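Zument plug insertion study: pre-session inspection checklist, with comments
Site: Stirnley
Completed 5th July, before the second block of trials

Scope
Covers the two-arm cell, the table and the USB plug task. The method being tested is the Khoo regrasp policy, compared with the Jeson baseline. Items are marked OK, OK with comment, or Action.

1. Emergency stop reachable from the operator's chair
OK. Pressed and reset twice.

2. Arm joints, visible screws and covers
OK. No loose screws found by hand. Left elbow cover checked again after the April refit.

3. Cables on the arms
OK with comment. The cable over the top of the left gripper housing stands up in an arch. It clears the housing through the full wrist range, but it should be watched when the wrist turns inward. The loops under the right gripper hang low. Keep the right wrist above the height limit set in the control file.

4. Gripper fingers
OK. Finger faces wiped. Closing force set to the low value on both sides for the plug.

5. Table
OK with comment. The working surface is two desks pushed together and the seam runs across the work area. Check for a step with a straight edge before each block. A plug dragged over a raised edge can twist in the fingers, and that would count against the policy unfairly.

6. Mains power on the table
Action. The power strip is on the far desk, to the left. Its cords must stay on that side. Tape them down before the next block.
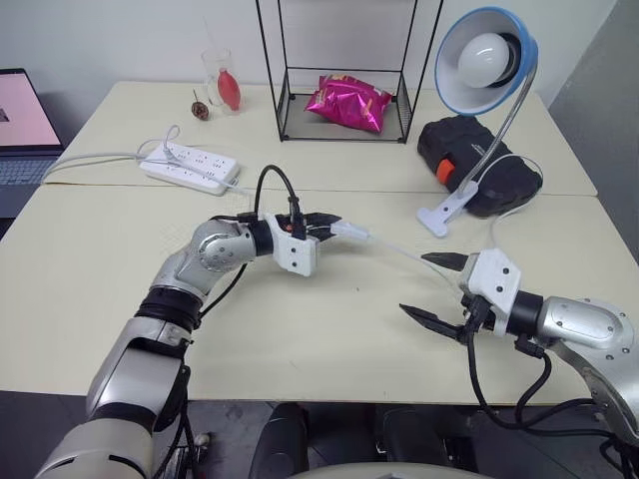 Left gripper holding the USB plug, right gripper open. Power strip on the far desk.

7. Cable attached to the plug
OK with comment. The white cable runs diagonally past the right gripper towards the right side of the table. Allow enough slack for the full lift. If the right fingers close on the cable when they should close on the plug, stop the trial and log it as a snag, not as a failed grasp. The two were mixed up in the first block and had to be sorted again from the recordings.

8. Lamp
OK. Clamp tight on the desk edge. Lamp position must not change within a block, as the plug is white and the policy is sensitive to glare.

9. Other objects on the table
OK with comment. Background objects are part of the test condition and stay where they are, including the glass vase. The vase is breakable, so the software fence has been set to stop both arms short of the back of the far desk. Fence tested at low speed with each arm in turn.

10. Laptop
OK. Lid open at the far left corner, outside the fence.

11. Floor and space under the table
OK. Nothing to trip over on the operator's side.

Comments on the result so far
The first block gave 561 usable trials. The policy does better than the baseline when the plug is first picked up at an angle. With a straight pick-up there is little between them. Most of the snags came with the cable lying to the right, so the next block of 200 trials will keep that layout and vary only the starting angle.

Outstanding
Item 6 to be closed before power is applied to the arms. Item 5 to be repeated at the start of the block.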